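Renting before buying when you retire somewhere new?

Posted by Evie Bainbridge

My husband and I both finish work in December and want to move to Binonley, which we know only from holidays. Our house is under offer. Do we rent there first or just buy? My sister says renting is money down the drain. We'd be looking at a two-bedroom bungalow, ideally near the bus route as I don't drive.

Simone Bittencourt

We rented for nine months in Plosilbridge before buying and I would do the same again. The flat we first liked was up a steep lane, and by the second month we were sick of carrying shopping up it. We ended up buying on the other side of town, near the surgery.

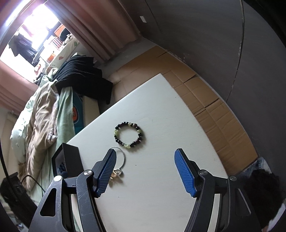

Storage was the part we got wrong. We paid 270 a month for a unit and half of what was in it went to the charity shop in the end. Sort the loft and garage before you go. Ask for a six-month tenancy with the option to carry on monthly — most agents will agree if you raise it at the start.

Check the bus times for the winter as well. Ours dropped to 2 a day outside the holiday season and the last one back left at 4.15.

Nermin Kılıçarslan

Depends on prices. If they're going up you could lose out by waiting. We bought straight away and it was fine.

Do-yoon Ji

Register with a doctor as soon as you have an address, even a rented one. There was a waiting list for the dentist when I moved to Binonley and I still travel back to my old one for check-ups.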